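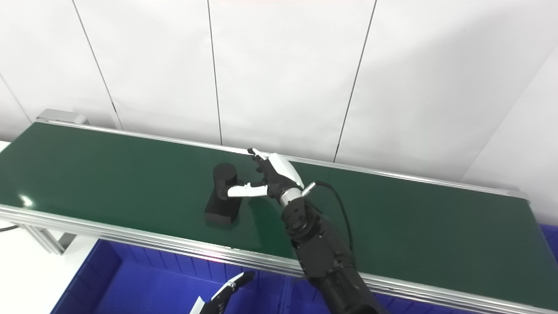 Acceptance

The Waaka controller was installed in September. The Donero had run the cell for two years before that, and it stayed in the cabinet, powered, one shelf below. Trorlow would keep whichever one did better on the black part. I was given the night shift and a form to fill in.

The part was a cylinder on a block. It had to be taken off the green belt by the cylinder, with the thumb on one side and the fingers over the other, and put into a blue bin. The block was easier to hold but left marks on the front face, and the customer measured the front face. The arms and the hands would be the same for both controllers. Only the cable moved from one shelf to the other.

The form had a line for approach time, a line for grip force and a line for remarks. In the first hour I wrote nothing under remarks.

The Donero went first. It closed on the cylinder the way it always had, thumb first, with a short correction at the wrist when the tip made contact. Mean approach time was 6 seconds. It dropped one part out of 25. The dropped part landed on its block and I put it back on the belt and repeated the cycle, as the form required.

At 1:40 in the morning I moved the cable.

The Waaka was faster on the straight sections and slower at the end. It brought the thumb in level, close to the cylinder, and then held it there. The log showed no fault and no motion command. Force at the thumb read zero. The hold lasted 5 seconds, the fingers closed, and the part went into the bin. The next cycle did the same. I wrote "dwell before contact" under remarks and continued.

By the end of the set it had dropped nothing. The grip force was a third lower than the Donero's and the spread was so small that I checked the sensor against the reference weight. The sensor was good. I ran the reference weight again with the other hand and that was good too.

I looked for the dwell in the parameter list. There was a settling time, set to zero. There was a vision timeout, which had not been reached. I set the vision timeout to half its value and the dwell did not change. I turned the cylinder a few degrees toward the rail and the dwell did not change. I took the part off the belt altogether and commanded an approach to the same coordinates, and the arm went there and closed on nothing with no dwell at all.
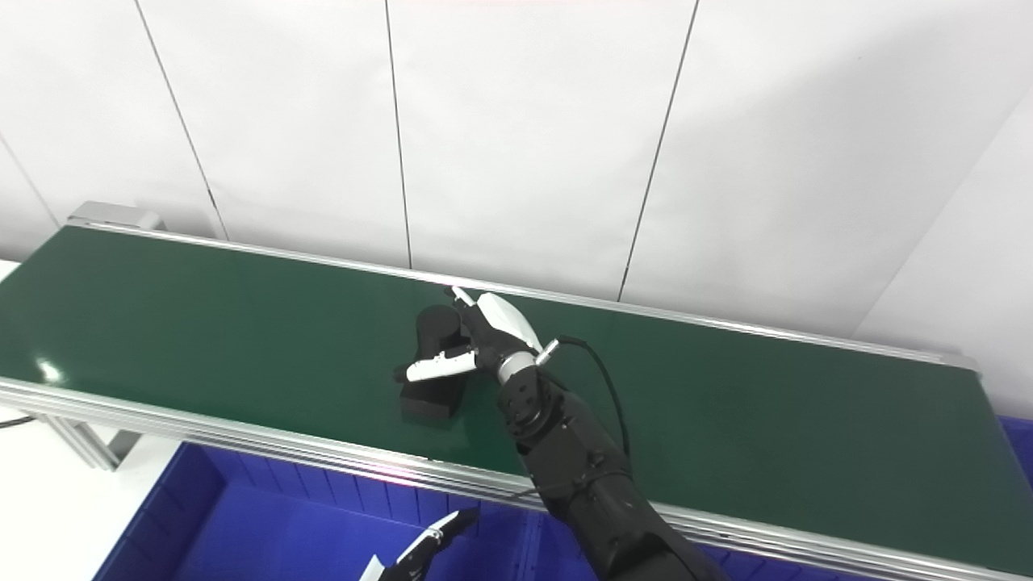

Second set

I moved the cable back to the Donero at three. This was in the protocol: old, new, old, new, so that drift in the hardware could be separated from the difference between controllers. I expected the first figures again.

The Donero held for 5 seconds before contact.

I stopped it and went to the cabinet. The cable was in the correct port. The two controllers had separate power supplies and no network between them - I had pulled that link myself before the first set, and the end of it was hanging from the cable tray with my tape on it. The firmware date on the Donero was two years old. I compared the checksum with the one on the commissioning sheet and they were identical.

It finished the set without a drop. Grip force was a third lower than it had been at midnight.

There is a rule at Trorlow that a test with an unexplained result is repeated from the beginning. There is another rule that the cell is handed over to production at six. I had time for the fourth set or for the first one, and I chose the fourth. The numbers from the Waaka matched the numbers from the Donero to the last digit the form had room for.

Afterward I sent both hands to the ready position under the near rail and left one part on the belt. I wanted to see how long the cell would wait if I gave it a part and no instruction. I sat down by the door with the log open. The log stayed empty. At twenty to six I wrote to Katport, who had built the hands, and asked whether anything in the finger electronics could delay a close command and keep doing so after a change of controller. I attached all four sets.
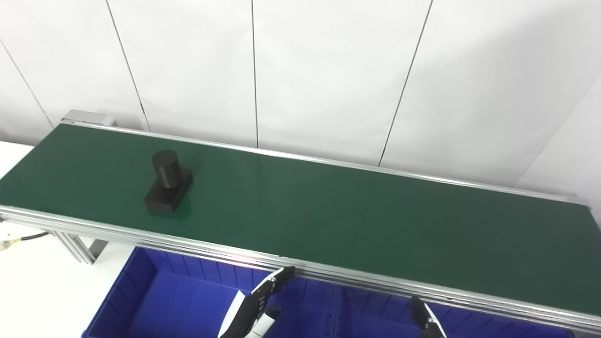 Katport answered before the shift ended. The finger electronics had no memory and no clock, the message said, and could not delay anything. The traces looked like good traces. Had the part been changed between the first set and the second, and if so, could the old one be kept aside and not machined any further?

I had used the same part all night. I read the question again and looked at the form, which had no line for the part number. Then I wrote "same part" under remarks, against all four sets, and signed for the Waaka.

Production came in at six and started the belt.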